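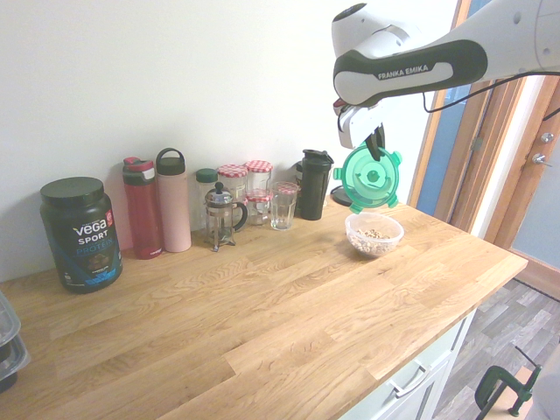 *Figure 7.1. A Franka Emika arm with a clip-on lid held over a small bowl. Keep the four clip tabs in mind as you read the chapter.*

# Chapter 7: When the Lid Won't Sit

## Faults in contact tasks, and what to do while the arm is still pushing

If you've worked your way through the first six chapters, you've spent a good deal of time moving things through open air, and I hope you've enjoyed it, because open air is very forgiving. An arm that is a few millimetres out on its way from one end of a bench to the other has done no harm to anyone. The trouble starts when two things touch. From this chapter on, nearly everything we do will involve touching, and so I'd like to begin with an afternoon in March when it went badly for us at Ganstead, and to let you look over our shoulders while we worked out why.

The task was a kitchen one, and it sounded easy enough that we gave it to our newest students: pick up a plastic lid, carry it to its bowl, lower it, press. Our lids were the sort with a clip tab on each side (you very likely have a few in your own cupboard, and very likely can't find the bowls that match). A person closing one of these does a surprising amount without thinking about it. You feel the rim catch, you wiggle, you turn the lid a little, and you lean on it only once you're sure it has dropped into place. Our program did none of that. It went to a height above the bowl, opened its force limit to let the press happen, and went down.

On run 17 it went down on a tab that had folded under the rim. The bowl tipped, the lid bent, the nuts went everywhere, and the arm, which had not yet met enough resistance to bother it, kept going until the lid cracked and the edge of the bowl was pushed hard into the countertop. Yolanda Quintana was on the stop button that day and she hit it well before I'd have managed to. Her other hand was on its way to save the bowl. She will tell you herself that this is the part that kept her awake, and I've asked her permission to put it in every edition of this book.

### 7.1 Reading the log before you form an opinion

It's very tempting, after something like that, to gather at the bench and start guessing. We did it too. Balakrishnan D'Souza was certain the gripper had slipped, I was certain the bowl had been put down in the wrong spot, and we had a lively argument about it for most of an hour, with a dustpan going around between us. Then somebody opened the log.

What the log showed was a lid height that had been correct, a bowl position that had been correct, and a fault code, 3174, that had been raised and cleared on each of the four runs before the bad one. In the Werano control software we were using, that code marks a sideways force during a downward move. It was set to "note and continue". One of us had changed it to that setting weeks earlier, during a different job, to stop it interrupting a wiping motion where sideways force is perfectly normal. The change stayed in the shared settings file, and the lid task picked it up without so much as a murmur.

So there was a folded tab, certainly, and a folded tab is going to happen now and then with thin plastic. The fault we should worry about is the quiet one. The arm had told us four times that something was rubbing, and we had arranged matters so that we wouldn't hear it.

> **Key term: masked fault.** A fault that the system detects but that a setting, a filter or a habit keeps from stopping the work or reaching a person.

### 7.2 What the force limit was doing

The second half of the story is about the limit itself. Students often think of a force limit as a wall: the arm gets that far and no farther. It's closer to a wall at the end of a long driveway. The controller has to measure the force, decide that it's too high, and bring a moving mass to rest, and in that time the gripper is still travelling. How far it travels depends on the speed and on how stiff the thing underneath happens to be. A soft lid gives way gently, so the force climbs slowly and the stop comes late. A hard bowl on a solid counter gives way hardly at all, and the force shoots up almost at once.

Our limit had been chosen using the hard case. We had pressed the empty gripper against the counter, watched it stop nicely, and written down the number. We never tried it with a lid in the fingers and a tab in the way. In section 7.4 you'll do that test properly, with the Prieto force pad under the bowl, and I think you'll be a bit startled by the difference between the two curves.

### 7.3 Hands

Please read this section twice, even if you skim the rest of the chapter.

When something tips, you will want to catch it. Everybody does, and it happens faster than you can talk yourself out of it. The habit we now teach has to be practised until it's dull:

- One person holds the stop, and that person's free hand stays behind their back or in a pocket.
- Nobody reaches in until the arm is stopped and the person on the stop has said so out loud.
- Spilled food, cracked plastic and tipped bowls wait.
- Before the first run of the day, read aloud every fault code set to "note and continue". If no one can say what it's there for, set it back.

The reading aloud feels silly for the first week or so. We found a second forgotten code that way, number 2502, on a Stastent gripper in the next room, and no one has complained about feeling silly since.

### Before you go on

Have a pencil handy for the next section, and dig out the settings file from your Chapter 5 project. You'll be going through it line by line, and I'd be very surprised if you didn't find something in there that you'd forgotten you changed.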